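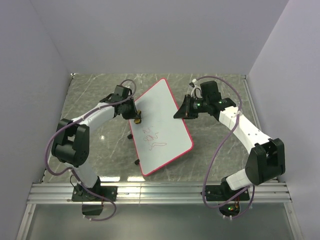

4.2 Changes in the work at the Pritville site

Figure 3. The two-arm cell with a white board on the work surface. Red marks are on the lower left half of the board.

Before the cell was installed in December, whiteboard cleaning at the Trollavmont training center in Pritville was done by hand at the end of each shift. Staff handled 94 boards a week. Most of them described the job as dull but easy, and several said they used the time to talk over the next day's rooms.

The cell moved part of this work to a single bench. One operator per shift now loads the boards, checks them and sets aside any that need a second pass. The marks that cause trouble are usually thin lines near the border, and operators learned to look there first. Over the study period they logged 295 runs, 129 of which ended with some hand wiping.

Hours did not fall as much as managers expected. Time saved on wiping went to carrying boards and filling in the run log - a task that had not existed before. Two operators asked for the log to be shortened, and the site agreed. Staff who no longer clean boards said they missed the talk at the end of the shift more than the work itself. The site later added a short handover meeting, but attendance was uneven.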